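**Ustora picker dropped 2 trays in one night, vendor says "within tolerance"**

**gantrygoat**
Our Ustora arm let go of a full tray at 2 am, then did it again before breakfast. Log says grip OK both times. Urnine support reckon it's within tolerance: 290 picks fine, so what's the fuss. The fuss is it carried on swinging with the guard door ajar.

**pellmell**
Door ajar and still moving? That's your real fault. Forget the grip.

**gantrygoat**
Door switch reads closed. We've tried it 300 ways.

**tin_lid**
> Log says grip OK

It would. It's reading vacuum at the pump, and a kinked hose looks the same as a good seal. We had that at Verolton, 1,935 picks into the trial.

**pellmell**
Disagree, a kink would show on the second tray if not the first. I'd bet on the Mohamedi firmware. Roll it back.

**tin_lid**
Roll back on whose say-so? The release notes are one line long. Lock it off and swap the switch first.

**gantrygoat**
It's locked off. We're sorting the small boxes and vials by hand for now, baskets on the shelf and a divided tray next to them.
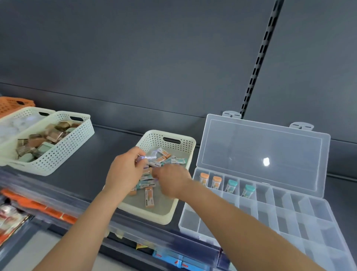
Slower, yes, but I'm not switching that arm back on because someone emailed me the word "tolerance". New door switch is on order. Will try the hose too.

**pellmell**
Still say firmware.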